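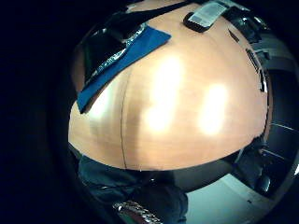 Wooden table, Etstead

Home | Posts | Replies | Media

The Etstead dog walk is back in April. It raises money for the Grasia shelter's new kennel block. Thread with the details.

Last year's walk brought in $2,754. That paid for the drains and the first load of gravel.

Two routes this time. The short one goes to the Villalobos bridge and back. The long one is 10 miles and finishes at the Kanus lot.

Entry is $23 per dog. People walk free. Leashes six feet or under, please, no retractables.

We have almost 70 dogs signed up. Check-in opens at 8 a.m. and the long route leaves first.

Bring your rabies certificate. A photo on your phone is fine.

Parking at Kanus is full by 8:30 most years. The gravel lot behind the feed store is open to us again.

Can't walk? The shelter still needs towels and unopened canned food. Drop off at the side door.

Print this page | E-mail this page

Last updated: April, 9:40 a.m.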